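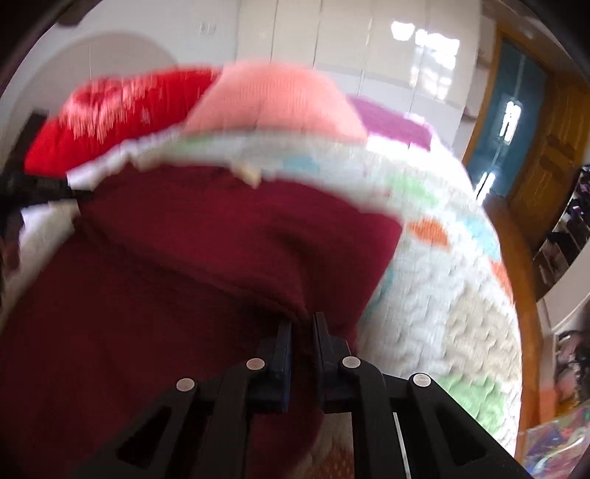 by plainseam, to the Vudberg Home Sewing list, 4:33 pm
Re: Re: setting the dye in dark reds

Search this list Search Advanced Clear

On the Vudberg list, pinwheel_attic wrote:

> I finally bought the dark red from Mokoena for my backing and the lady
> at the cutting counter told me to soak it overnight in cold water with
> a cup of white vinegar and a handful of salt. She said this locks the
> color in for good and my grandmother did it too so I believe it. Has
> anyone here done it with the Codov cotton? Also is it worth paying for
> the Pedari fixer at 33 dollars a bottle or is vinegar just as good?
> I don't want pink showing up on my cream squares, there are 369 of them
> and I am not making them again.

I'm going to be the sour one on this again. I don't believe in the vinegar soak for cotton and I have yet to see anyone show me that it does anything.

What I do believe is that vinegar has a job in dyeing wool and silk, where you need an acid bath and a fair amount of heat while the dye is going on. I'd guess that's where the kitchen version got started. Cotton is mostly dyed with other stuff altogether, and by the time it's on a bolt in a store the dye has either bonded or it hasn't. A cup of vinegar in a tub of cold water won't go back and finish the job. Same with the salt. Dyers do use salt, plenty of it, in the dye bath to push the color onto the cloth. Afterward it's salty water.

The reason people swear by it is easy to see. They soak the fabric, the water goes red, they dump it, they rinse, and next time the water is paler. Well, yes. You washed out loose dye. Plain water would have done that too, and I've never met a vinegar person who cut the piece in half and soaked the other half without it. I did, with a maroon a lot like the one on the bed up top. Half in vinegar and salt, half in tap water, same length of soak, then both through 2 warm washes with ordinary detergent. I pressed each one damp against a white scrap and couldn't tell the scraps apart. One test in one laundry room, fine, but it's one more than the cutting counter has done.

On grandmothers: mine did it too. Mine also put butter on burns.

As for the Pedari, I'm less sure, so take this as a grumble. There are fixers that do grab loose dye on cotton, and dyers I trust use them. What bothers me is that the label I looked at says "natural color lock" and never says what's in the bottle. If it's one of the real ones, I want the name of the ingredient so I can find out what temperature it likes and whether it hurts the lightfastness (some of them do). If it's scented vinegar, 33 dollars is quite a price. I wrote to them in June and got back a coupon.

The Codov cotton I have used, though only in navy and brown, so I can't speak for the red. The navy ran for 4 washes and then quit. The brown never ran at all. I wouldn't read anything into that for your color – reds are their own headache and two bolts of the same red don't always behave alike.

What I'd do, for whatever it's worth from a person who likes arguing with vinegar:

Cut a piece of the red as big as your hand. Put it in a glass jar with hot tap water and a drop of the detergent you'll really be using. Leave it half an hour and look. Then add a scrap of the cream and leave it again, longer. If the cream comes out cream, prewash the yardage once and get on with your quilt. If it comes out pink, wash the red by itself, hot, with a lot of water, and keep repeating the jar test until it behaves. Use the hottest wash you'll ever give the quilt, and let the shrinking happen now too.

And if it's still bleeding after all that, take it back to Mokoena. They won't like it, but a backing that won't stop bleeding is a bad piece of cloth, and I don't see why the customer should be buying potions to fix it.

Somebody is going to answer with those color-catching sheets. I've used them. They come out of the washer pink, which tells me there was dye in the water – whether they got all of it before the cream squares did is a different question, and the box doesn't go into that.

If anyone has done a proper side by side with the Pedari, on red, with an untreated piece in the same test, please post it. I'd like to see the scraps.

plainseam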